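3 数据采集

3.1 任务与工位

本文的训练数据全部来自遥操作示教。我们没有使用仿真数据,也没有从公开数据集中抽取片段做预训练,原因在第2节已经说明:挂放类任务对接触阶段的误差很敏感,杯柄与挂杆之间的余量常常只有几毫米,仿真中的摩擦参数一旦偏离,策略学到的往往是一种在真机上行不通的插入方式。

采集工作在Bornelen实验室的一个固定工位上完成,示教软件沿用Sturkness框架,数据的切分与存储由Vullomel工具链负责。工位上放置一张白色桌子,桌面中后部摆一个木制杯架。机械臂从桌子一侧伸入,末端安装两指夹爪。线缆用绑带固定在前臂上,靠近末端的一段留出余量,以免腕部大幅旋转时受到拉扯。早期有一批数据因为线缆张力过大,末端在接近杯架时出现明显的回弹,这批数据后来整体作废,没有计入下文的统计。

每条示教包含一次完整操作,即从桌面抓取一只杯子并挂到杯架上,或者把已经挂好的杯子取下放回桌面。两个方向的示教分开记录,语言标注也分别撰写。我们最初打算把取杯轨迹倒放后当作挂杯数据使用,试验后放弃了这一做法。取杯时操作员习惯先向上轻提再后撤,倒放之后的接触顺序与真实挂杯不一致,用这种数据训练的策略在杯柄刚碰到挂杆时容易停住。

3.2 示教流程

操作员通过主从式手柄控制机械臂,控制频率为25 Hz,图像与关节状态按同一时钟对齐。每次示教开始前,由脚本随机给出杯子的颜色、初始位置、杯柄朝向和目标挂杆,操作员照此摆放。目标挂杆包括高低不同的几个位置,其中低处的挂杆较难,夹爪需要在桌面与上方挂杆之间的狭窄空间内调整姿态,杯身还会遮住一部分挂杆。 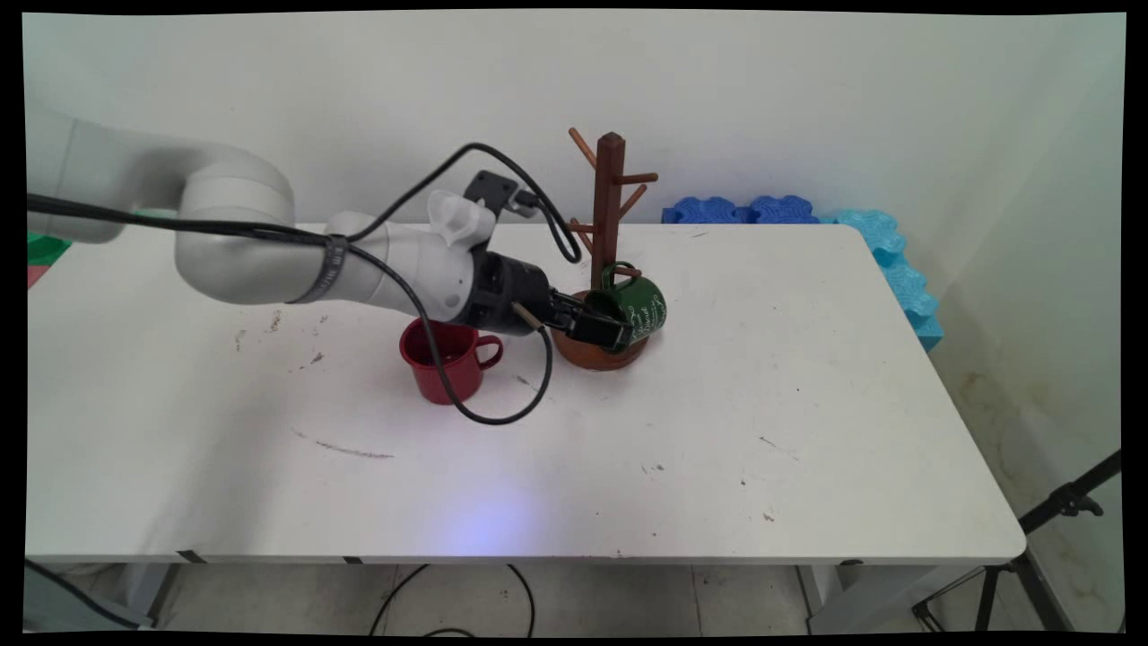
图3 工位一侧视角下的杯架操作。夹爪夹持深绿色杯子,杯柄位于低处挂杆附近;红色搪瓷杯立于杯架旁的桌面上。

为什么不让操作员自行决定杯子的摆放位置?由人自由摆放时,初始位置会集中在操作员顺手的区域,杯柄朝向也趋于一致,数据的覆盖范围因此变窄,策略在桌面其他位置的表现会明显下降。

操作员共12名,其中一半在此之前没有遥操作经验。新手先进行练习,练习数据不保留。我们不要求所有人采用相同的抓取方式,有人习惯夹杯沿,有人习惯夹杯身,两种方式都予以保留,并在元数据中注明。唯一的硬性规定是松开夹爪之前必须停顿片刻,使停顿后的几帧图像能够作为判断杯子是否挂稳的依据。

3.3 筛选与标注

采集阶段共得到4000条原始示教。筛选分两步进行。第一步由程序自动剔除时间戳缺失、图像丢帧以及关节速度超限的记录;第二步由人工回看,剔除中途更换目标挂杆、杯子脱落后用手扶正、以及操作员身体进入工作区的记录。经过筛选并按挂杆位置做均衡抽样,最终用于训练的示教为2000条。

失败的示教没有全部丢弃。杯柄未对准挂杆、操作员后撤并重新尝试的片段被单独归为“恢复”类,训练时与成功片段混合使用。第5节的消融实验表明,去掉这一类数据后,策略在首次未对准时基本不会主动后撤,而是继续向前顶住挂杆。

语言标注采用短句,例如“把绿色杯子挂到左下方的挂杆上”。左右以固定相机的视角为准。这一约定在采集初期没有写进操作说明,部分标注员以机械臂基座为参照,造成左右颠倒。我们在去年10月对受影响的标注统一做了修正,修正前后的两个版本都保存在数据仓库中。

3.4 局限

所有数据来自同一张桌子和同一个杯架,背景变化很小。固定相机只有一台,夹爪靠近低处挂杆时,杯身会造成遮挡,此时策略主要依赖关节状态。光照方面,我们只区分了开灯与自然光两种条件,没有对桌面反光做专门处理。更换杯架型号后的表现不在本文讨论范围之内,Orbán平台上的迁移实验将另文报告。

读者评论

chenyu_lab:3.3节的“恢复”片段在训练时占多大比例?正文里没有找到,附录似乎也没写。

Katalin Lengyel:倒放轨迹的问题我们在插头任务上也碰到过,后来只倒放接触之前的自由运动段,效果还可以,供作者参考。

南窗:左右以相机为准这一点建议挪到前面,我读图3的时候还在猜。

路过的研究生:请问练习阶段每个人要练多久?我们组的新手差别很大。

相关文章

主从遥操作中的线缆布置与末端回弹
挂放任务中的遮挡:单相机与双相机对比
Vullomel数据切分工具使用说明
示教数据的人工筛选标准及一致性检验
Orbán平台上的杯架任务迁移(预印本)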